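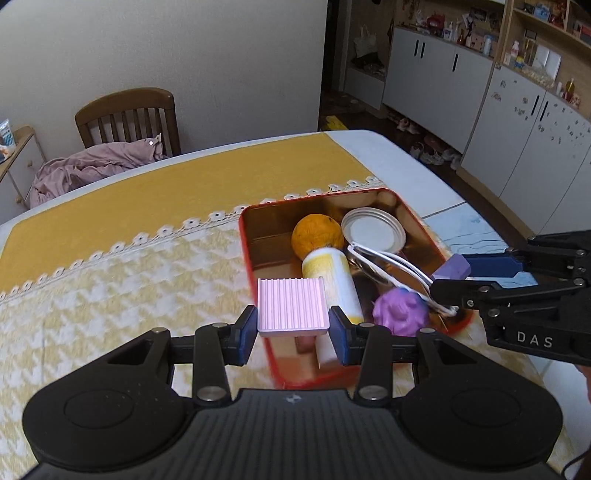

Moving the dining table to Wolgate

We got the keys on Friday and I'm still grinning! The first thing through the door was the dining table, naturally, because you can't have a proper tea standing up. It took two of us, plus Etelka Bárány from over the road shouting "left a bit" (she was right every time).

The kitchen gets sun until gone seven in August, and the Rinwood bus stops at the corner, so I can be at the market before I've properly woken up. I've already spent £124 on plants. Next job is the back bedroom, where I'm torn between a soft green and a really daft yellow. Leaning yellow!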